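Betreff: Re: [Ausbildung-Hinville] Praktikumsplätze ab April
Von: Maya Twal
Datum: 14. Dezember

Hallo zusammen,

> Bei uns fragen immer mehr Betriebe nach, ob die Schnupperwochen
> wieder über die Liste laufen oder ob jede Schule selbst anruft.
> Letztes Jahr gab es beides, das hat Ärger gemacht. Wer führt
> die Übersicht? Und bleibt es bei zwei Wochen?

Die Übersicht führe weiterhin ich. Bitte keine Einzelanrufe der Schulen, auch nicht bei Betrieben, die man gut kennt. Es bleibt bei zwei Wochen.

Zum Stand: 81 Jugendliche haben sich angemeldet, zugesagt sind bisher 59 Plätze. Die Lücke betrifft vor allem Gastronomie und Pflege. Im Handwerk sieht es besser aus, Obeidat nimmt wieder vier Leute in der Schreinerei, Harnell zwei im Lager. Bei Jotance warte ich noch auf die Unterschrift.

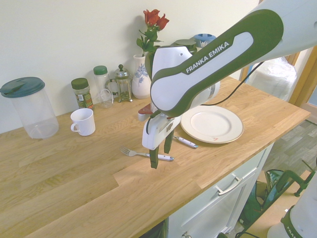
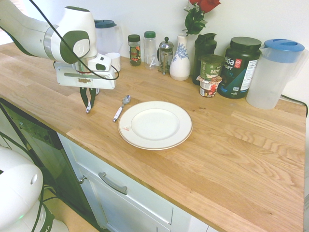 Arbeitsplatte aus heller Eiche, auf dem zweiten Bild mit Teller und Löffel.

Was die Fahrtkosten angeht: Die Gemeinde erstattet höchstens 80 Euro pro Person, und zwar nur gegen Fahrkarten im Original. Kopien wurden im Frühjahr abgelehnt, einige Familien sind deshalb auf den Kosten sitzen geblieben. Schreibt das den Eltern bitte gleich in den ersten Brief.

Offen ist die Frage der Betreuung in den Betrieben außerhalb von Hinville. Ich kann zwei Besuche pro Woche übernehmen, mehr nicht – dafür brauche ich noch jemanden mit Auto. Wer das machen kann, meldet sich direkt bei mir und nicht über die Liste.

Die Formulare für den Versicherungsschutz sind dieselben wie im Vorjahr. Wer noch alte Vordrucke hat, kann sie aufbrauchen, nur das Feld für die Notfallnummer muss von Hand ergänzt werden.

Viele Grüße
Maya Twal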